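PLUMWOOD AUTOMATION LABORATORY
Safety Inspection Checklist: Two-Arm Bench Cell

Cell: Harahap bench, bag handling work
Inspector: Teodoro Tapia
Date: April 28, 2023
Reason for inspection: Follow-up to unplanned stop, left arm

Background

During a bag packing run earlier in April, the left arm stopped with its gripper inside a paper bag and reported a wrist communication fault. The operator pressed the emergency stop and reached into the enclosure to free the bag before the lockout tag had been placed. No injury occurred. The cell was taken out of service and returned to limited use after the wrist connector was reseated. Piketti, the service contractor, attributed the fault to cable strain at the wrist.

Section A. Guarding and stops

A1. Enclosure walls secure, no loose panels. PASS
A2. Emergency stop within reach of operator position. PASS
A3. Emergency stop halts both arms. PASS. Tested 4 times, twice with each arm in motion.
A4. Lockout tag available at the cell. FAIL. The tag was found in a drawer at the Dritow bench. It must be kept on a hook at this cell.
A5. Restart requires a separate action after stop is released. PASS

Section B. Arms and mounting

B1. Mounting plates tight on front rail. PASS
B2. Arm joints free of play. PASS. Checked by hand with power off.
B3. Gripper fingers undamaged and aligned. PASS
B4. Speed limit set for limited use. PASS. Set at 30 percent and locked by supervisor password.

Section C. Cables and electrical

C1. Wrist connectors fully seated. PASS
C2. Cable slack sufficient at full reach, without snagging. FAIL. The left cable pulls tight when the wrist turns fully inward. This is the same condition named in the service report.
C3. Cables restrained at front of table. FAIL. Loops hanging over the front edge could be caught by a sleeve or a passing cart.
C4. Circuit boards on rail covered. FAIL. A cover is to be fitted over the board near the left mounting plate.

Comments on Section C: The slack in the left cable was increased at the time of repair, but no restraint was added. The added length has moved the problem from the wrist to the front of the table. Both points are to be corrected together. 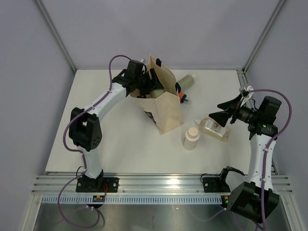
Bag handling task, left gripper in the bag. Purple cables drop over the front rail (item C3).

Section D. Work items and table

D1. Table clear of tools and spare parts. PASS
D2. Containers of liquid closed and free of leaks. PASS WITH COMMENT. Containers were dry on the outside when handled. Caps are to be checked by hand before each run, and no container over 400 ml is to be used in this cell.
D3. Bag replaced when torn. PASS
D4. Written procedure for a gripper stopped inside a bag. FAIL. The present procedure covers only a gripper stopped in open space.

Required actions

1. Hang lockout tag at the cell. Before next use.
2. Reroute left wrist cable and add restraint at front rail, both arms. Piketti to complete.
3. Fit cover to left circuit board. Laboratory staff.
4. Extend recovery procedure to include a stopped gripper inside a bag. Draft to be reviewed by all operators of the cell.

Status

Limited use may resume when action 1 is complete, with 2 trained persons present. Full speed operation is not permitted until actions 2 through 4 are signed off and items C2 and C3 have been inspected again.

Signed: Teodoro Tapia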